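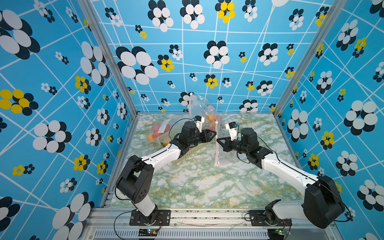

Le planificateur de Kragh tient-il ses promesses ?
Pas encore, et les 68 % de réussite annoncés en mars me laissent froid : Olga Godoy a écarté du calcul les essais interrompus par l'opérateur.

La perception reste le point faible. Sur le plastique transparent, la profondeur est bruitée et le module Fulon propose des prises dans le vide.
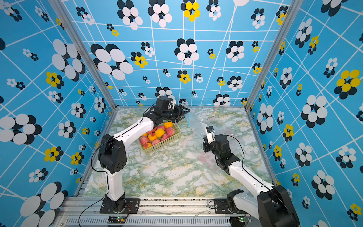

Nous demandons donc 3 semaines de plus pour rejouer les 2 000 trajectoires, échecs compris, avant toute livraison à Sedimier.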